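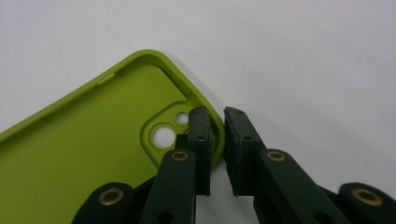 Lime silicone case, open side up

Plomer Silicone Phone Cases - Clearance
Item 385. Last of the winter stock, once its gone we are not reordering.

Soft silicone, raised rim. Slips on over the corners, no tools. Wash with dish soap, air dry. Do not put in dryer (people have).

Colors: lime, slate, coral. Slate is low. Coral back in February, maybe.

Price: $13 each. Mixed box of 127, $925, ships from the Dakmont warehouse only. No splitting boxes, sorry.

Fit: check your model number BEFORE ordering. Older Vulell phones have the buttons on the other side and will not line up. Returns ok if unused, you pay postage.

Also in clearance: Tilahun drawer bins. Clear plastic, long shape, stackable. Good for cables, chargers, pens. Lids sold seperately.

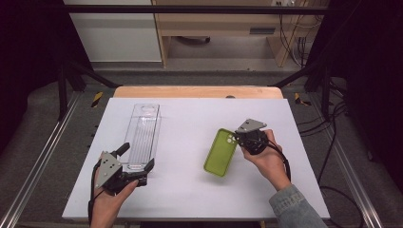 Clear bin, long style

Bins ship flat rate with any case order. Bin only orders, pickup at the front counter.

Bulk or store accounts: ask for Ayantu Lemma, mornings are best. Put the item number in the subject line please, or it goes in the general pile.

Prices updated February 13, 2024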